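Jadisside Robot Help › Grippers and end tools

Is the Dondik hand-held gripper any better on cloth than the Grurnedlow, or is it just dearer?

dullspanner
Posted December 2018

I've been asked to choose between two hand-held grippers for recording laundry jobs — mostly folding shirts and towels — which will later be copied by a pair of arms. One is the Dondik, the other is the Grurnedlow with the standard jaws. I've had both on loan for 6 days and I can't say I'm convinced by either.

The Dondik people say their jaw "holds fabric like a fingertip". My fingertips don't drop a cuff when I turn my wrist. The Grurnedlow holds on better but it's so thick at the tip that it pushes the top layer along before it gets hold of anything, so I end up chasing a hem across the bed. Thin cotton is worst. Jersey is all right with both, which makes me suspicious of every sales video I've seen, as they all seem to use jersey.

The Dondik sheet gives a figure of 2,664 successful grasps in a row. Of what? It doesn't say. I wrote and asked whether this was cloth, and was sent the same sheet again.

What I want to know is whether anyone has compared them on something they didn't pick themselves. I'm also wondering if I should stop blaming the grippers and look at the camera, as half my recordings have my own jaw hiding the bit of cloth I'm trying to pinch. Price matters but I'd rather pay once.

fourthshelf

We had both for most of a month and kept the Grurnedlow, though I wouldn't call it a win.

First thing, ignore the grasp figure. A grasp count with no list of objects tells you somebody had a free afternoon. If they'd done it on pillowcases they would have said pillowcases.

What I'd do is take 3 garments you dislike folding. Ours were a thin work shirt, an old tea towel gone stiff and a pair of child's leggings. Do each one ten times with each gripper and write down only two things, whether the first pinch got the number of layers you wanted and whether it was still holding at the end of the move. Don't write down how it felt. I did that at first and found I had marked the newer gripper up all week because it was lighter.

On our sheets the Dondik was better at getting one layer on its own and worse at keeping it. The Grurnedlow nearly always took two layers when I wanted one. For sleeves that didn't matter, for opening out a collar it did. If your job is mainly folding flat things in half, keep the one that holds. If you have to pull layers apart, neither is good, and I'd try a slimmer tip before spending Dondik money.

Swap which one you start with, too. You get better at a shirt by the fifth go whatever is in your hand, and the second gripper gets the credit.

About the camera, you may be right. We moved ours up and looked down more steeply and lost fewer pinches behind the jaw. It did mean we had to throw away the earlier recordings, or at least not mix them in, so decide on this before you record much.

kelpandtin

Dondik is fine, had mine since January no trouble. You have to squeeze slower. People snatch at it.

dullspanner

Thanks. Squeezing slower did help a little with the Dondik, but if I have to slow down for the tool then I want that taken off its score. Going to do the three garments.

Golestani_bench

I'm late reading this but I don't agree that the thick tip is the Grurnedlow's main fault. Look at the surface under the cloth first. On a hard table top I can hardly get a thick jaw under anything. On a mattress I can press down a bit, the cloth rises in front of the jaw and it goes in quite well. A gripper tried out only on a bed may look much better than it will on the table your arms are bolted to. The reverse is less likely in my experience, but I've only tested 7 jaws and wouldn't swear to it.

Also check what happens when you let go. All the talk is about gripping. Both of these tend to drag the cloth a finger's width on release, and the neat fold you just made goes with it. The controller side won't fix that for you — Dondik say a slow-open setting is on the way, and they have been saying it for a good while. I'd buy on what's in the box.

Neither is worth full price, in my view. Ask about the returned loan units.

Recent in Grippers and end tools
Rubber pads peeling off after a few weeks
Two cheap cameras or one good one for wrist view?
Controller drops one arm when both start together
Can I trust a payload figure with no reach given?
Fitting Grurnedlow jaws to an older arm
Towels: corner first or edge first?
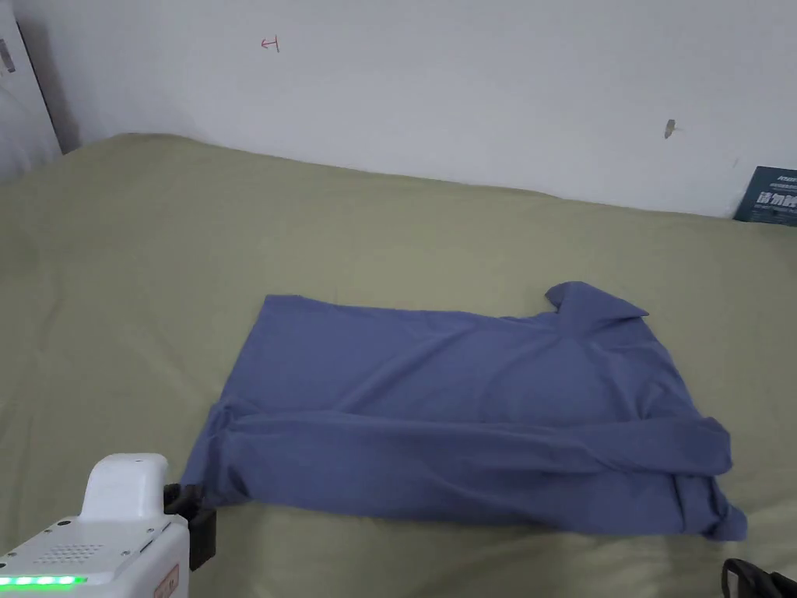

Should I compare two grippers using the same shirt, or a fresh one for each?

Use the same shirt for both, and shake it out and lay it flat again before every go. Creases left by the last fold give the next gripper something to catch on, so a shirt that hasn't been reset will flatter whichever one goes second. When you have finished, repeat the whole test on a second shirt of a different fabric and see if the order holds.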